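Clarkitz to close Cuevas parts counter, move orders to Clundura

Apr 24, 2022

Clarkitz will close the parts counter at its Cuevas warehouse at the end of next month and fill all small orders from its newer site in Clundura, the company said in a notice to customers.

The counter opened in 1988 and sells hinges, latches, drawer runners and other fittings to furniture shops and repair businesses. Customers with open accounts will keep their account numbers and payment terms. Anyone who wants to pick up an order in person will have to use the Clundura site, which is 30 miles away.

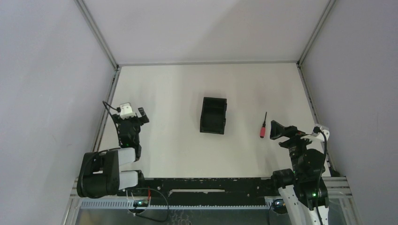

The company began moving stock in February. It said 489 product lines have been transferred so far, and the rest will follow before the counter shuts. Orders over $500 will ship free. Smaller ones will carry a flat delivery charge that has not been set.

Staff at the counter have been offered jobs in Clundura or in the Cuevas office, which will stay open for sales and billing.

Joltik, a cabinet hardware dealer two streets from the warehouse, said it plans to extend its Saturday hours and add a small trade desk this summer. Returns on goods bought at the Cuevas counter will be accepted there until the last day of business.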